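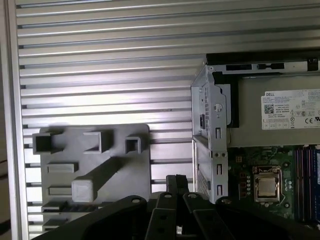

*Gray fixture plate on the slotted aluminum table, with an opened Dell desktop to the right.*

# Zender Fixture Plate

The Zender plate is a flat plastic board for workbenches where small parts must be held, sorted or fitted together. We make it in our shop in Jasdale and we sell it mostly to repair rooms, technical schools and people who practice assembly work. It comes in gray only.

The face of the plate carries raised sockets and slots in different sizes. The square sockets are hollow and accept square pegs. The narrow slots are meant for thin pieces which have to stand on their edge. The corners of the plate are rounded, so it does not catch on the sleeve.

## Use with a slotted table

The plate was designed for tables made from aluminum extrusion. It works also on a normal desk, but there you need the rubber mat, sold separately. On an aluminum table, please put the plate where you can reach it with both hands, and leave free space next to it for the computer or other unit you are working on. 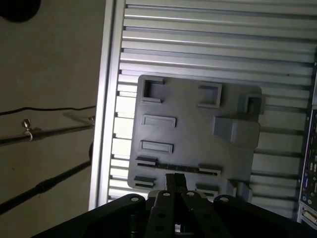
Turn the plate as you like, it has no front side. Many customers keep the larger sockets far from them and the narrow slots near, but left-handed users often told us they prefer the opposite. Before tightening the clamps, check that there are no screws or metal chips under the plate.

## What is in the box

- 1 plate
- 4 clamps for slotted tables
- 1 set of loose gray blocks and pegs
- 1 printed sheet with the sizes of all sockets

## Care

Clean with a soft cloth and water up to 50 °C. Do not use acetone. Small scratches on the plastic do not change the fit of the parts. If a socket becomes too wide after long use, write to us and we will tell you if it can be repaired.

## Ordering

Orders are packed on Monday and leave Jasdale by the afternoon. Delivery takes up to 11 working days. For schools that need more than 70 plates we ask you to contact our partner Chong directly, as they keep the larger stock. The rubber mat is made by Cemgate and is sent in a separate parcel.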